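Subject: Re: [jilham-quilters] Moving the Sunday sew-in, and the wadding order
From: Hidayah Hutapea
Date: 2022-06-24

Hi all,

Sorry for the slow reply, it's been school holidays here and I've had a houseful. I'll answer the table question first so the people who only care about that can go back to their sewing, then I want to have a proper go at the wadding thing.

The table at the Fothergill rooms: 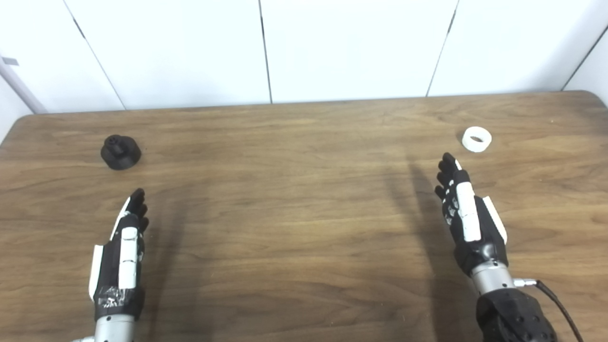
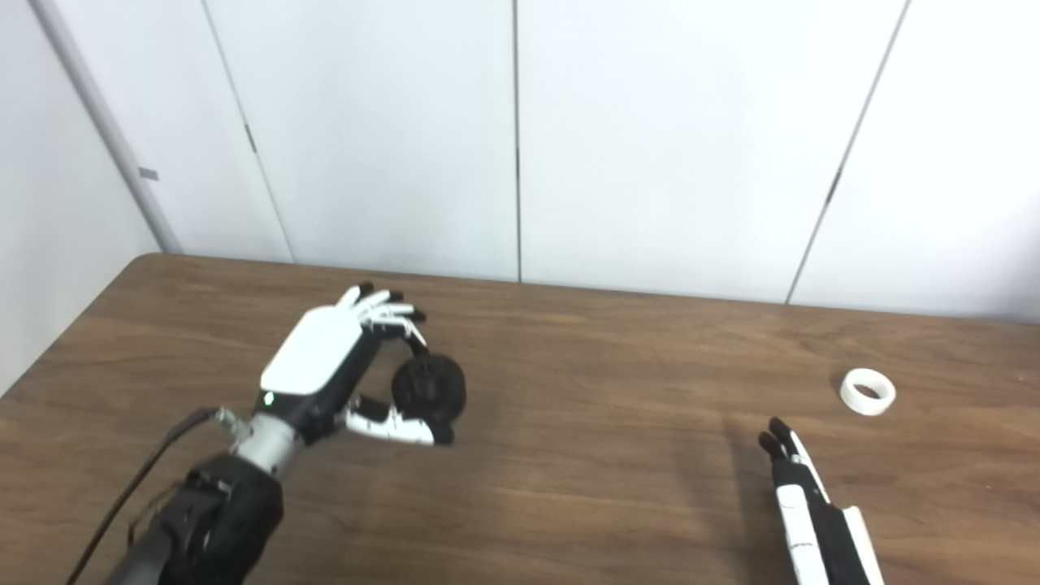
Both of the same brown table at Fothergill, with the roll of tape on it in the second one.

I reckon it'd do us fine for basting. The top is wood all the way across and I'd want a cutting mat down before anyone goes near it with a rotary cutter (looking at no one, you know who you are). I rang about the hire and they're happy for us to come in from ten, and there's parking out the back if you don't mind gravel.

Now, on Tuppence's message from last week:

> I'm going to be a pain and say I don't think we should go
> with the Tredurari wadding again. Mine bearded like mad
> through the navy backing and I've had to pick fluff off it
> every time it comes out of the wash. Is the wool blend
> really worth the extra? And are we still doing one big
> order or is everyone sorting their own? I need enough for
> a queen and a cot quilt and I'd rather not pay postage
> twice. Also did anyone ever find my good thimble.

Not a pain at all! I had the bearding too, only on the dark one, the cream backing came up beautifully. I went back through my notes (I do keep notes, you can laugh) and the two quilts were washed the same way with the same powder, so the only real difference was that I'd used a bigger needle on the navy. I'd got lazy and left a 90 in the machine after hemming jeans. My sister swears it's the needle. I'm not so sure, I think there's less scrim in the newer rolls, you can feel it when you give it a tug sideways. If anybody has an offcut from one of the old rolls could you bring it along so we can compare?

As for the wool blend, I bought a bit of the Skatumeck one in April to try, just enough for a lap quilt. It's lovely to hand quilt. The needle goes through like nothing and it's got a nice bit of loft without looking like a doona. Hot to sleep under though, and I wouldn't put it in a cot quilt, the cotton's a better bet there. It also creased less than I expected after being folded in the linen cupboard for two months. What I didn't love is that it shrank more one way than the other, so if you're fussy about a square quilt staying square, soak it in the bath first and dry it flat. I used the trampoline, with a sheet underneath.

Re the big order, yes, one order please, it's so much easier. The cotton roll came to $205 delivered last time and that was split between us by the metre. The shop hasn't given me the new price yet. I'll ring again and post it here when I've got it. If we want the wool blend as well it'd have to be its own roll, and I'd only do that if at least 3 of us are in for a decent length, otherwise I'll be storing it under the spare bed until I die.

So could you all please send me:

your name and how many metres
cotton or wool blend (or both)
whether you can pick up from my place or need it brought to the sew-in

Send it to me and not to the list if you can manage it, last time I missed two people in the middle of the long chat about scones.

Other bits. The hexagon swap is still going, I've got 862 of the little beggars in an ice cream tub and would really like to see some in the blue-green range because we are absolutely drowning in florals. Inch sides please, and papers left in. A few came in at three-quarter and I've put those aside for whoever sent them, no name in the envelope.

I've also got the Jilham library copies of the two appliqué books. They're due back soon, so if you wanted the feathered wreath pattern have a look at the next sew-in or sing out before then.

And no, sorry, no sign of the thimble. I've been through the button tin and both the vacuum cleaner and the dog's bed.

Cheers,
Hidayah

--
To leave this list, send a blank message with "unsubscribe" in the subject line.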